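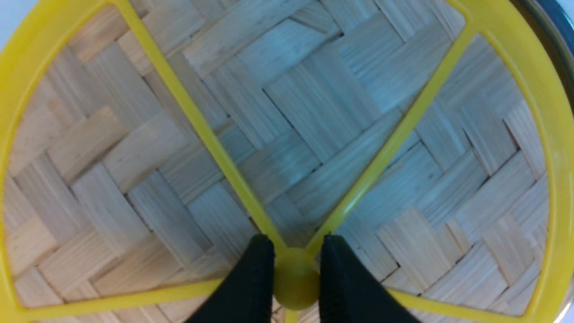
COMMUNIQUÉ DE PRESSE

Trernano, le jeudi 2 avril 2026

Gririx ouvre les commandes de Trulow, son kit de manipulation culinaire pour bras robotisés

Gririx, éditeur d'outils d'évaluation pour la robotique de service, annonce l'ouverture des commandes de Trulow, un kit destiné aux laboratoires, aux écoles d'ingénieurs et aux intégrateurs qui souhaitent éprouver leurs bras robotisés sur des gestes de cuisine. Le kit est proposé au prix de 2 990 euros hors taxes. Les premières livraisons interviendront en juillet.

Trulow réunit des aliments factices, de la vaisselle et des accessoires de cuisson à la vapeur, accompagnés d'un recueil de 81 exercices gradués. Les premiers portent sur la saisie d'un objet isolé ; les suivants combinent plusieurs gestes, comme prendre un couvercle par son bouton central, le déposer à côté du récipient, puis ranger des raviolis dans un panier sans déplacer leurs voisins.

Le couvercle de panier vapeur a fait l'objet d'un soin particulier. Large, léger et ajouré, il n'offre à la pince qu'une prise étroite, et un léger décalage des doigts suffit à le faire basculer. Les équipes de Gririx ont retenu cette pièce après une campagne de 308 essais menée dans leurs locaux de Trernano — l'exercice correspondant ouvre désormais le deuxième niveau du recueil.
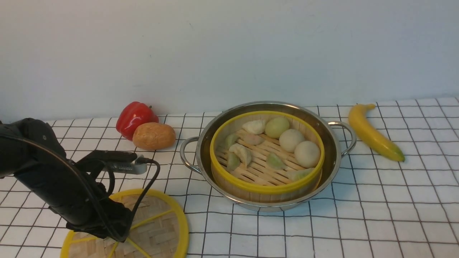 Bras robotisé et accessoires de dînette : cuiseur vapeur garni de bouchées factices, poivron, pomme de terre et banane.

Les exercices ont été rédigés avec Šimko, bureau d'études spécialisé dans les protocoles d'essai. Chaque fiche précise la disposition de départ, le résultat attendu et les critères d'arrêt. Une grille de notation commune permet de comparer deux pinces, deux réglages ou deux politiques de commande dans des conditions identiques. Le recueil est livré en français et en anglais, sous forme imprimée et numérique.

Le kit n'impose aucun modèle de bras. Gririx recommande une pince à deux doigts parallèles et une caméra placée au poignet, complétée si possible par une vue d'ensemble du plan de travail. Le bras, la pince et les caméras ne sont pas compris dans l'offre.

Une version préliminaire a été remise à plusieurs établissements d'enseignement. Leurs remarques ont conduit à reformuler les consignes relatives aux objets superposés et à ajouter des variantes pour les petites pièces. Les pièces perdues ou endommagées pourront être commandées séparément, au tarif unique de 86 euros par lot de remplacement.

Les commandes sont enregistrées dès ce jour auprès du service commercial de Gririx. Les établissements publics peuvent demander un devis et bénéficier d'une présentation à distance — sans engagement d'achat.

À propos de Gririx
Établie à Trernano, Gririx conçoit des kits d'essai et des protocoles d'évaluation pour la robotique de service. Ses produits s'adressent à la recherche, à l'enseignement et à l'industrie.

Contact presse
Gririx, service communication, Trernano
Visuels et dossier technique disponibles sur demande.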